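Search the boards Go
Home | Boards | Tags | Unanswered | Log in

Does training on toy dishes tell you anything about real ones?

Natalina Fiore
I'm trying to reproduce the Stulter paper on a budget that would embarrass a lemonade stand. They pretrain a pick-and-place policy on 800 demos of one tabletop, then fine-tune on 47 from a new one. I skipped straight to 300 demos on my own table and get a very confident arm that goes for the nearest plate no matter which color I ask for. Is the pretraining doing the work, or is it my data?

Elikem Lamptey
more data

Abdul-Rahman Nutsugah
Elikem isn't wrong, he's just cheap with words. Before you collect anything else, check how often the requested dish was also the closest one to the gripper. In my first set it was nearly always the closest, so the policy learned distance and ignored the prompt entirely. I can't blame it. I'd have done the same.

What fixed it for me was shuffling the layout between every demo and putting two dishes of the same color but different shapes on the table. Red plate and red cup, say. Then "red" alone won't save it. I redid 400 demos that way and skipped the pretraining. It still mixes up purple and magenta under our lights, and so do I by five o'clock.

My table, for comparison:

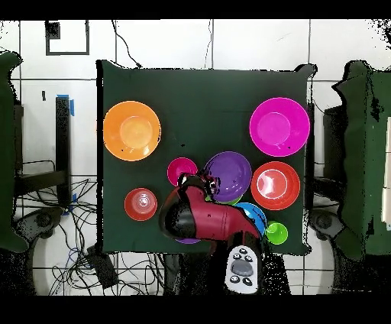 Plastic dishes on green cloth, arm reaching in between the small magenta bowl and the red cup.

Let some dishes overlap too. The Stulter layouts are suspiciously tidy, and mine fell apart the first time a plate sat on top of another.

Nhyira Ansah
Which gripper? I had the same problem with a Cabello and it was the calibration.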